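Chapter 4
Looking After Your Hearing at Work

By the end of this chapter you should be able to explain how noise harms the ear, recognise the early signs of hearing loss, and choose between earplugs and earmuffs for a given job.

If you have ever come out of a loud concert with a faint whistle in your ears, you already know a little of what this chapter is about. The whistle usually fades by the next day, and most of us think no more of it. At work, though, the ears may get that same treatment every shift, for years on end, and the small cells inside them which turn sound into nerve signals do not grow back once they have been lost.

Hearing loss of this kind is slow and rather sly. People tend to notice it first at the dinner table, when the children seem to mumble or the television has crept up a notch or two. Consonants such as s, f and t go missing before the deeper sounds do — so you can hear perfectly well that somebody is speaking and still not catch what was said.

We shall come back several times in this chapter to the bottling hall at Brarkport, where over 200 people work across the day and night shifts. The firm that runs it, Stillum, had handed out foam earplugs for years and supposed the matter settled. When the plugs were checked one May, many turned out to be sitting half out of the ear, and a plug worn like that does very little good. (Do try the fitting exercise in Section 4.3, even if you feel you have been putting earplugs in all your life!)

Two numbers will come up again and again. The first is the noise level, measured in decibels. The second is the rating printed on the packet, which tells you how much a plug or muff may reduce the noise when it is properly fitted. The Covex foam plugs used at Brarkport are rated at 28, and the Gauthier earmuffs in the maintenance shop at 22.
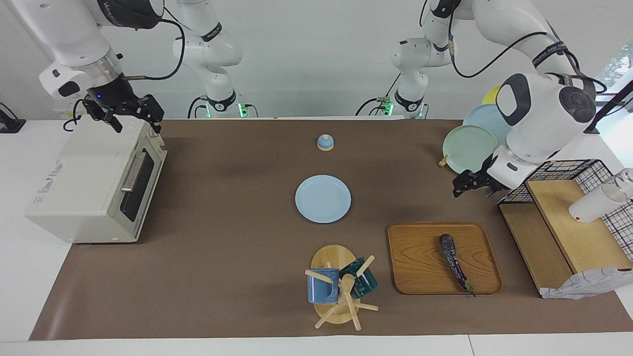

You might suppose from those figures that the plugs are always the better choice, and on paper they are. A maintenance fitter, however, goes in and out of noise all day long, often with greasy hands, and rolling a clean foam plug between dirty fingers is a poor idea. Muffs go on and come off in a moment. The best protector is very often the one a person will keep on for the whole of the noisy part of the job.

Before you read on, think of the loudest place you have worked or studied in, and write down what was making the noise and how long you usually stayed there. Keep your notes by you, as you will need them for the first activity in Section 4.1.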